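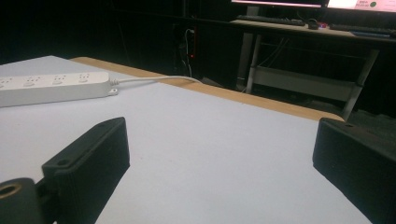
*White sheet on the big table, tan wood showing along the far side.*

19 Oct 2025

What a day of netball! I got to Sendgate with wet socks and half a flask of tea and I didn't care a bit, because Nirkgate were playing Darnano and I have been looking forward to it since the fixtures came out in July.

Darnano went 8 up in the first quarter and I thought we were in for a long afternoon. Their shooter hardly missed. Then our centre started picking off passes (three in a row at one point, I was on my feet) and the whole hall woke up. Level at half time, one behind going into the last quarter, and we won it 41–39! I shouted myself hoarse.

The board by the door said 1,028 in, and it sounded like double that. Last season's opener had 700, so something is going right. I do wish they'd open the second tea hatch though, the queue went all the way back to the cloakroom and I missed the restart.

Bus home was packed with people in green scarves, all going over that last interception. A girl behind me acted it out with a rolled-up programme and nearly had my hat off.

Away at Yu next. It's two trains and a long walk up from the station, but I've looked up the times already and I'm going. Must dry my shoes, and find the other glove.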